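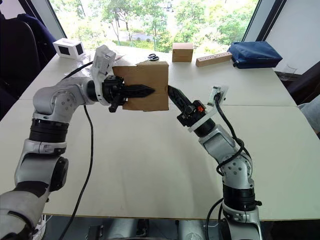
Cairns wants to know if it'll do the washing up. Somebody always asks, usually before I've got my first slide up, and fair enough, because it's the question the whole talk is about. Can machines do the boring jobs yet? The ones at home, the ones on a shop floor, the ones we all put off until the recycling is falling out of the cupboard?

So say hello, say thanks for coming, and then put the question straight back to the room. Which chore would you hand over tomorrow? (Wait for hands. At the last one I got ironing, ironing, cat litter, ironing.) Write a few on the flip chart and leave them up, we'll come back to them at the end.

My short answer is: a bit, slowly, and with boxes. I'm going to spend the next 35 minutes on boxes. Sorry if you came for the ironing!

Why cardboard. I love cardboard as a test, I really do. Every shop has a back room full of it and so does every house the week after a birthday. It's cheap, so I can ruin as much as I like. And it's awkward in all the ways that matter. A box starts out stiff and square and easy to think about, and then you open a flap and it's a different shape, and then you squash it and it's a different shape again. A tin of beans never does that to you.

Ask the room to think through breaking down a box by hand. You pick it up. You turn it round to find the joined side, you get a thumb under a flap, you pull, you feel it give, you press it flat against your tummy or the floor. You've got ten fingertips telling you things the whole time. You're probably also talking to someone, or on the phone.

Now take most of that away. Two arms, each with two hard fingers. That's the kit, more or less, in a lot of what you'll see at the moment.

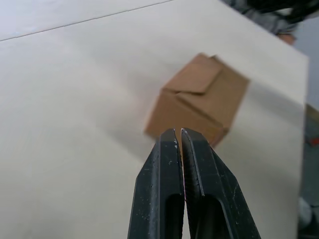

Fadbridge Handling and Automation Club

Slow down here, I always rush this bit.

Getting hold of the thing is a chore in itself. For a small carton on a plain table you'd think it was nothing. But the machine has to decide which way the box is turned, and small boxes are turned any old way. Go for the corner and it skids off. Go for the face and you push it across the table. Squeeze too hard and you've crushed the bit you wanted to get under. Squeeze too little and it's on the floor, and then somebody has to bend down, and that somebody is me.

I kept a tally through August at our bench, for my own interest. 2,659 pick-ups of one sort or another. I'm not going to put up a graph. What I'd like people to take away is that the failures came in clumps. You'd get a lovely long run, everyone relaxed, kettle on, and then the sun came round and it would miss the same corner over and over. I moved the blind and it cheered up. A person doing the recycling doesn't need the blind moved.

(If anyone asks about Clitano's warehouse system: I've seen it and I liked it. Their boxes all come in one size on a belt. Lovely if you've got a belt. I have a hallway.)

Then flaps. Flaps are where I lose my temper. Tape, glue, tuck-in tabs, those little slots you're meant to press with a fingernail. No fingernails on a gripper. What it can do is pinch and pull, and pinching and pulling works on cardboard up to a point, and past that point you have rags.

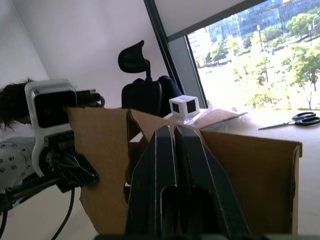
Top flaps open, edges torn.

Does tearing matter? Good one to throw to the room. For the recycling lorry, not a jot. For anyone who reuses their boxes, and the shops I talk to nearly all do, it matters a lot. Marus, the garden shop, gets through 48 cartons on a busy morning and would like most of them back in one piece, please. So "can it do the job" depends an awful lot on what you call the job. I'd say it's the most useful thing I've learned from all this, and I learned it from a shop that sells compost.

Mention speed, or they'll ask. I can flatten a small box in the time it takes to say so. Our best run on the bench took 25 seconds, and I was very proud, and my daughter said she could do four in that and wandered off.

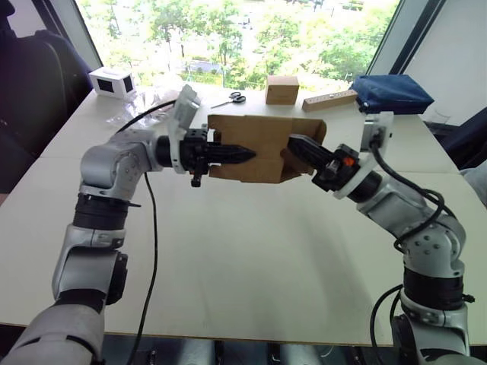
Two hands is the part that gives me hope. For years the clever work was all one arm picking up one thing and putting it in a bin, and chores aren't like that. Nearly every job on that flip chart needs one hand to hold while the other does something, or both pulling together. Sheets, jars, bin bags, buttering toast. So when I see a flattened piece of cardboard held up by both grippers, one each side, I get properly excited, even though I know it's a small thing. Each arm has to allow for what the other is up to. Pull unevenly and the card bends or slips out. Also point at the scissors at the back of the table and ask who'd like to see it use those. (Laughs, usually. Then somebody says no, seriously, when? I say I'd want to be standing well back.)

Back to the flip chart now. Go down the list and give each one a yes, a maybe or a no.

Hoovering: yes, near enough, mind the stairs.
Washing up: maybe, for plates. Not my roasting tin.
Breaking down boxes: maybe, if you're patient and the light's good.
Ironing: no. Sorry.
Cat litter: there are gadgets for it, ask me afterwards.

Shop floor people will want their own answer. Mine is that if your work comes in the same shape all day, go and get a quote. If it comes in whatever shape the driver left it, keep your staff and buy them a decent safety knife.

Leave ten minutes for questions. Remember to unplug the projector lead before packing up the laptop, and hand the flip chart pens back to the front desk.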